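The Wyss tourer comes home to Fadlow

Marlies Egger will tell you, over a very good pot of tea and a plate of shortbread, that she never meant to own a vintage car at all. She went along to a clearing sale in January to look at a dresser, and came home (dresser forgotten!) with the keys to a Wyss tourer that hadn't turned a wheel in 20 years.

The colour was somewhere between mustard and mud, the tyres had perished, and a family of mice had made themselves very comfortable in the back seat. Still, she was smitten, and I can't say I blame her.
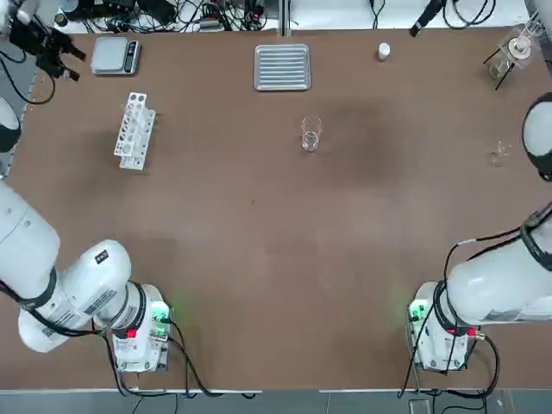
MOTORING & COLLECTING

Jonas Kaufmann, her neighbour, offered to help with the gearbox and stayed for the whole restoration, which ran to 9 months of Saturdays and a fair few weeknights as well. The new leather alone cost $3000, and Marlies still winces a little when it comes up.

The tourer now wears a deep Hedel green, and she's taking it to the Numen Rally, where 46 cars are entered and the lunch, I'm told, is always worth the drive.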